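Lurora tracker
Component: folding policy / handheld data
Title: Trouser fold success drops after adding patterned-bedding episodes
Status: Open
Assignee: Edin Kelmendi

Summary
Retrained the trouser folding policy on the home set, 393 episodes. On the plain sheet it still does fine. On printed bedding it closes on the sheet next to the waistband and pulls up a pinch of quilt.

Steps to reproduce
1. Load the October checkpoint.
2. Lay one pair of dark trousers lengthwise on a printed cover.
3. Run 10 trials and log the first grasp point.

Expected: first grasp on the trousers.
Actual: first grasp lands on the bedding in most trials, nearly always where the print has a hard edge close to the fabric.

Log

Wednesday, 09:40
Checked the gripper width signal first, as that was the fault last time. Width is fine on both hands. Time offset between left and right is also fine.

11:15
Went back to the training episodes. Pulled views from the bedroom recordings, dark trousers on a printed cover. 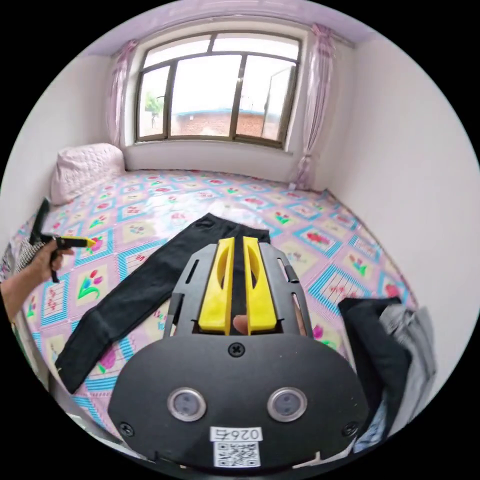
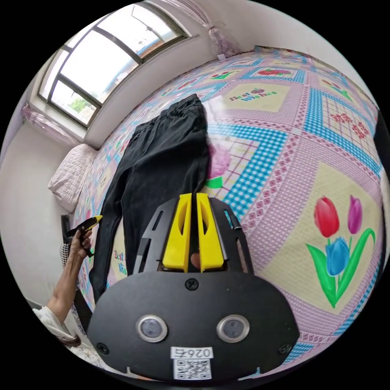
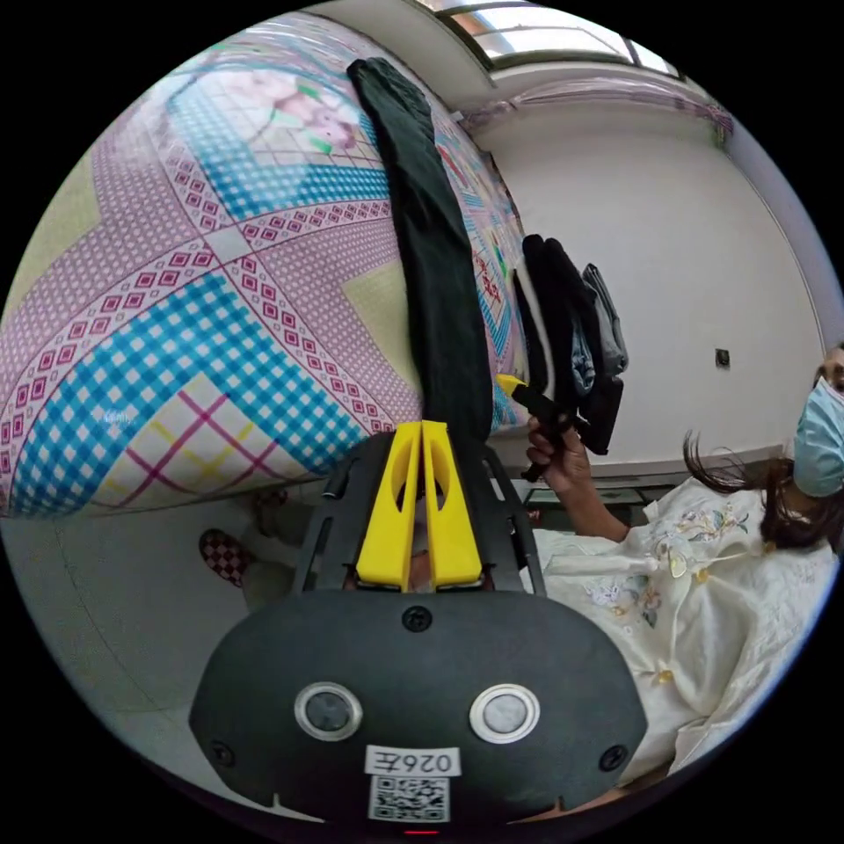
11:50
My guess is that the depth of the grasp is the problem and the colour is not. Dark trousers on a pale print should be easy to separate. What the policy can't get from one wrist view is how thick the cloth is, and a printed border can look a lot like a seam.

14:05
Masked the bedding to flat grey in 300 episodes and retrained with the same seed and schedule. First grasps moved back onto the trousers, but the second fold got worse. It now stops short of the hem. I think the mask is eating the hem in places, so I'm not counting this as a fix.

16:30
Tried leaving the images alone and adding the other hand's pose as an input. Ran another 10 trials on the printed cover. Better than the baseline, worse than the mask on first grasp, and the second fold is normal again.

Next
- Redo the masks with a wider margin at the hem.
- Combine the wider mask with the other hand's pose.
- Repeat on the Cikard sheet set before changing the default config.

Leaving this open. Please don't use the masked checkpoint for the Tuhumury comparison yet.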